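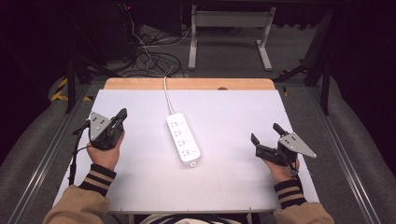
Power strip will not stay put on a work table, cord runs off the back

I have a table with a light wooden top and a smooth white board laid over most of it. I need one power strip on the board, where I can reach it from the front. The cord leaves the far end of the strip, goes straight back over the wooden edge and drops to the carpet, where it meets a tangle of other cables, black and white. The strip moves every time a plug goes in or comes out. If I seat it lengthwise, it slides back when I push and forward when I pull. The strip is a Festis, four sockets, no mounting ears. I have not looked for keyhole slots on the bottom yet.

Requirements:

The strip has to come off the table again without tools. The board gets wiped down at the end of the day and sometimes goes to another room.

No screws in the board or in the wood.

The sockets have to face up.

I tried two loops of masking tape under the strip. They held for a morning. I also tried a rubber shelf liner, Mikidia brand, cut to the size of the strip. It stops sideways movement but the strip still tips when a tight plug is pulled at an angle.

Second question, related. Should the cord be fixed at the table edge, or does that only move the strain somewhere else? The free length from the edge to the floor is 26 inches.

Posted 2021-08-17 in Desks and Workspaces

2 answers

Answer 1 (accepted)
Sofia Zacharopoulos

You have two separate loads and they want separate fixes. One is the push and pull at the sockets. The other is the weight of the hanging cord, which pulls toward the back all the time. A liner only deals with the first one, and only in the sideways direction.

Turn the strip over first. Many strips have two keyhole slots on the bottom. You can't use them with screws here, but you should know where they are so you don't put a fastener across them and lose half the contact area.

For the strip itself, use reclosable fastener, the mushroom-head type sold in rolls. Ordinary hook and loop allows some play, and the mushroom type allows less. Put one piece near each end and one in the middle.

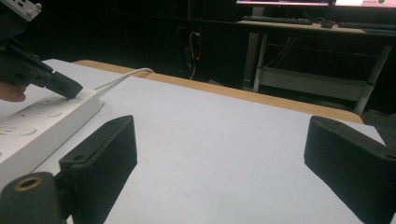 Clean both surfaces with isopropyl alcohol and let them dry before you stick anything down. Smooth white boards often have polish or cleaner residue on them, and most failed adhesive jobs I see are dirt. Press each piece hard for 40 seconds. Then leave it overnight with nothing plugged in. The adhesive gains most of its strength in the first day.

Consider setting the strip at an angle to the table edge. With the strip pointed straight away from you, all of your push goes along its length, and that is the direction in which it slides most easily. On a diagonal, part of the force goes across it, and the cord can leave in a wide curve. Keep the curve gentle. Do not fold the cord where it enters the housing.

To remove the strip, lift one end and peel. Don't pull straight up on the whole length, or the adhesive will let go of the board before the fastener opens.

On the cord: yes, fix it, but leave slack between the strip and the first clip. A hand's width is enough. Then a snag at floor level loads the clip and the strip doesn't feel it. Use an adhesive clip with a latch, on the underside of the wooden top close to the back edge. I use the Skirnier clips with the hinged gate, because the cord comes out again in a second. A bag of 19 has lasted me since May of last year. Check that the clip is wide enough for the cord. It should hold the jacket without squeezing it.

Do not staple the cord, and do not run it between the board and the table. A cord under a flat board gets pinched, and you will not see the damage. 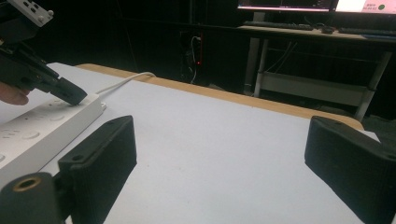

Answer 2

I would just clamp it. Lambrakis makes a desk strip with a clamp on the back edge, sockets facing up. No glue. It won't reach the front of the table though, so maybe not for you.

If you keep the old one, double-sided foam tape works. I have used it on a filing cabinet for years. It will not come off cleanly.

Also tie up the cables on the floor. If someone kicks that pile, it won't matter what is under the strip.

Comment on Answer 1

Strip had two keyholes, as you said. I put the fastener between them, three pieces. It holds with the tight plug now. Still waiting on the clips. Does the fastener wear out?

Reply from Sofia Zacharopoulos

Eventually. Mine has been opened maybe 200 times and the grip is weaker but still usable. Brush the lint out of it now and then. If you replace one half, replace both.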